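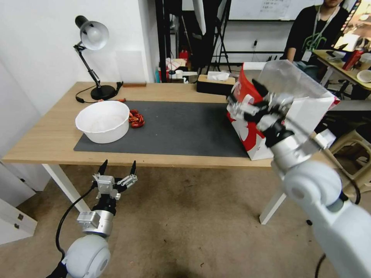

A white bowl, a lamp and a tissue box on the table

Search stories, authors, issues

The Bell at Drurnell

Print | E-mail this story

Philomena Costello won the bell in a raffle, and she was so happy about it that she rang it all the way home on the bus.

It was a real brass bell, as big as a cabbage, and it had come off the old ferry at Bivside when the ferry stopped running. Second prize was a ham. Plenty of people in the hall wanted the ham, and Grímur Laxdal offered her a straight swap before she had even got it down the steps.

"What will you do with a bell?" he asked.

"Ring it!" said Philomena. "What would I do with a ham?"

She lived in Drurnell, at the top of the lane, in the last house before the hill turned to rock and heather. On a clear evening you could see right across the water to Fidusdale, all its windows going gold one after the other, and she never got tired of it - not once in all the years she had lived up there. She hung the bell from the apple tree, tied a bit of blue rope to the clapper, and at six o'clock she gave it a good hard pull.

Oh, it was loud! It went down the lane and over the roofs and out across the water, and every dog in Drurnell stood up and answered it. Philomena laughed so much she had to hold on to the tree.

And then, very small and very far off, something rang back.

She thought it was an echo. She rang again, two pulls this time, and waited with her hand on the cold trunk. Two notes came back, higher than hers, with a bit of a wobble on the second.

The next evening she rang three, then one, then three. Three, one, three, said Fidusdale.

"Somebody's over there," she told Tahira Jadoon at the post office. "Somebody with a bell, and they're good!"

Tahira had lived in Drurnell all her life and knew the bay like her own kitchen. She put down her stamps. "The Usmani had two bells," she said.

"The what?"

"The ferry. That was her name, the Usmani. One bell at the front and one at the back, so they'd know in fog which end was coming at them. My father used to say the back one was a little flat, but he said that about everybody's singing too."

Philomena walked home the long way, by the shore, with the wind shoving at her coat. She had ridden that ferry. Everyone had. She had ridden it with a suitcase and a fever the first time she came, and a boy in a wool hat had given her his seat and half an orange, and they had talked all the way over about whether fish could hear. He was getting off at Fidusdale. She had never asked his name, and for the best part of a year she had been cross with herself about it.

That evening she rang five, and got five. Then, for no reason she could have given you, she rang the old landing signal: one long, two short, one long. The water was flat as a plate. She counted her own breaths and got to 7.

One long. Two short. One long.

She was up before the sun. There was no ferry anymore, so it was the bus to Bivside, and another bus out around the head of the bay, and a walk at the end of it past fields full of wet, shouting sheep. She had brought a bag of oranges. She felt ridiculous and wonderful, both at once, and she sang most of the way.

The bell was hanging in a porch at the edge of Fidusdale, smaller than hers and beautifully polished. A woman in rubber boots was sitting under it, shelling peas.

"You're Drurnell!" the woman shouted, and jumped up, and peas went everywhere. "I knew you'd come! Adeel! Adeel, it's Drurnell!"

Her name was Fouzia Kazmi, and she had bought the bell from a scrap man who wanted it gone. Adeel Pirzada was her uncle. He came out slowly, with a stick, a tall old man in a wool hat, and he looked at Philomena and then at the bag in her hand.

"Well," he said. "Can they?"

"Can who what?"

"Fish," said Adeel. "Can they hear?"

Philomena sat down on the step, among the peas, and began to peel an orange. It took her a while, as her hands were not quite steady. When it was done she broke it down the middle and held one half up to him.

"Move over, Fouzia," he said, "and let a man sit."

2 comments | Shared 2,823 times

Print | E-mail this story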